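Section 4. Opening the case, checking the memory, closing up again

Read all of this before you pick up a screwdriver. Covers the desktop machines in the Turnia teaching room and the spares on the shelf next door. Laptops are in section 7, don't try to use these steps for them.

Last gone over in June by Hilde Van Acker. Questions to her or to Josée Arsenault at the Cirnel desk.

4.1 Before you start

You need:

Cross-head screwdriver, medium. The small one chews the screws.
Wrist strap with clip.
Soft brush.
Shallow dish or jar lid for screws.
Pencil and a job card.
Torch, if you are working after 4 in the afternoon. The light over the far bench is poor.

Clear the bench first. Cups off, papers off, nothing magnetic. Lay the grey mat flat, ribbed side down.

Fill in the top of the job card now: machine number, your initials, what was reported. "Slow" is not enough. Slow when? Starting up, opening files, all the time?

CAUTION. Mains lead out of the wall AND out of the back of the machine. Switching off at the front is not the same thing. Never open the power supply unit itself, whatever state it is in. There is nothing in there for us to mend.

4.2 Disconnecting

1. Shut down properly from the menu. Wait for the fans to stop.

2. Switch off at the wall. Pull the lead.

3. Hold the front power button in for 10 seconds. This runs down what is left in the board.

4. Unplug everything else from the back. Screen, keyboard, mouse, network. Screen lead has two thumbscrews, undo both before pulling. If you are not sure where something goes back, draw it on the job card.

5. Move the case to the bench and lay it on its side, board side down, so you will be looking straight onto the board once the cover is off. Two people for the older ones, they are heavier than they look.

Note: any light still showing on or inside the machine means stop. Check the lead again. Still lit with no lead in? Leave it alone for a few minutes, then look again. If it hasn't gone out, fetch Josée.

4.3 Taking the cover off

There are two sorts of case in the room and they open differently.

Sort A (thumbscrews)

1. Undo the 2 screws at the back edge of the cover. Fingers should do it. If not, screwdriver, gently.

2. Screws in the dish.

3. Slide the cover towards the back by a thumb's width, then lift.

Sort B (side panel with knob)

1. Find the round knob on the side panel. Put your thumb flat on the panel next to it so you have something to push against.

2. Curl your fingers round the knob and turn until it lets go. Don't use pliers. The knobs crack and we have run out of spares.

3. Ease the panel away evenly. If one corner hangs up, put it back and start over. 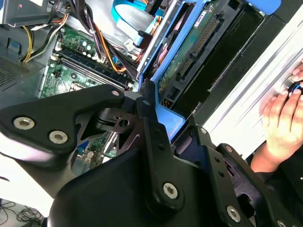
Fig. 4. Hand on the side panel knob. Memory modules in the dark blue slots, power supply at upper left.

4. Lean the loose cover or panel against the wall behind the bench, not on the floor. Somebody will tread on it.

Strap goes on now, before you reach in. Clip to bare metal on the case. Painted metal doesn't count.

4.4 Finding your way about

Get your bearings before touching anything. Boards vary, but these are the parts this section cares about.

Memory slots. Long and narrow, side by side. The modules stand up in them on edge. Colour of the slot depends on the board, so go by shape.

Processor socket. Square. Usually has a heatsink and fan on it. Leave alone unless section 6 tells you otherwise.

Power supply unit. The box where the mains comes in. See the caution in 4.1. Yes, again.

Capacitors. Small upright cans. Look at the tops. Flat is fine. Domed, split or crusty is not, and the board goes in the scrap crate. Write CAPS on the card and move on to the next machine.

Small connectors. Various colours. If one comes off in your hand, don't guess, look it up in the blue folder.

4.5 Dusting

1. Brush from the top of the board downwards, light strokes. No cloths. No blowing, breath is damp.

2. Hold fan blades still with a finger while you brush them.

3. Do the vents in the panel from the inside out.

4. Tip the dust into the bin, not back onto teh bench.

Five minutes is plenty. You are not polishing it.

4.6 Checking and reseating the memory

Most of the "won't start, just beeps" cards end here. Worth doing even if the fault sounds like something else.

1. Count the modules and write it on the card. Write down which slots they are in too, counting from the processor side.

2. Press down on the clip at each end of the first module. Both together if you can. It should pop up a little.

3. Lift straight out, holding by the short edges. Keep off the gold contacts.

4. Look at the contacts. Dull or smeary: one wipe with the dry lint-free pad, same direction all the way along. No spirit, no pencil rubber whatever you read online.

5. Look down into the slot with the torch. Fluff? Brush it out.

6. Find the notch in the module's bottom edge and match it to the bump in the slot. It only goes one way round.

7. Push down evenly with both thumbs until the clips come up by themselves. Takes more force than people expect. If the board bends, stop. Something's out of line.

8. Repeat for the others, one at a time. Don't have them all out at once or they will go back muddled.

Swapping for a Zistex module from the drawer: check the label matches the one you took out, type and speed both. Old module goes in a bag with the machine number on. Do not put it loose in the drawer with the good ones. This has happened.

CAUTION. Never push a module in or pull one out with the lead connected, not even for a second to see.

4.7 Test before closing up

1. Hands and tools out of the case. Dish of screws well away. Strap off.

2. Connect screen, keyboard, mains lead. Nothing else yet.

3. Power on. Watch the fans start, then the screen.

4. One short beep or none: carry on. A string of beeps: count them, write them down, power off, lead out, strap back on, go to 4.6 and do it again.

5. When the start-up screen shows the memory total, compare it with what is on the job card. Less than expected usually means a module isn't fully down.

6. Let it get to the login screen. Shut down. Lead out.

Don't reach inside while it's running. If a lead is rubbing on a fan, power off first, lead out, then move it.

4.8 Closing up

1. Have a last look round inside for screws. Count the ones in the dish, too.

2. Tuck cables clear of the fans and clear of the edge where the panel sits. A pinched cable is the usual reason the panel wont go home.

3. Sort A: lower cover, slide forward, both screws in finger tight, then a small nip with the driver.

4. Sort B: offer the panel up square, press along the edge with your palm, turn the knob back until it holds. Give it a light tug.

5. Stand the case up. Reconnect the lot, using your drawing.

6. Finish the job card: what you found, what you changed, your initials. Card in the tray by the door.

4.9 If it still doesn't work

No lights, no fans: try another mains lead, then another wall socket. The double socket under the Kennedy bench is dead, don't test with that one.

Fans but no screen: try another screen first. Then one module only, in the first slot. Then a different module in the same slot. Lead out between each go.

Starts, then cuts out: could be heat. Check the fans turn freely. If they do, see section 6.

Smell of burning: lead out, leave the cover off, tell somebody straight away. Don't power it on again.

Anything not listed, put the card in the red tray and leave the machine on the shelf with the panel on. Machine 61 is already down for replacement so don't spend time on it.

Section 5 covers drives.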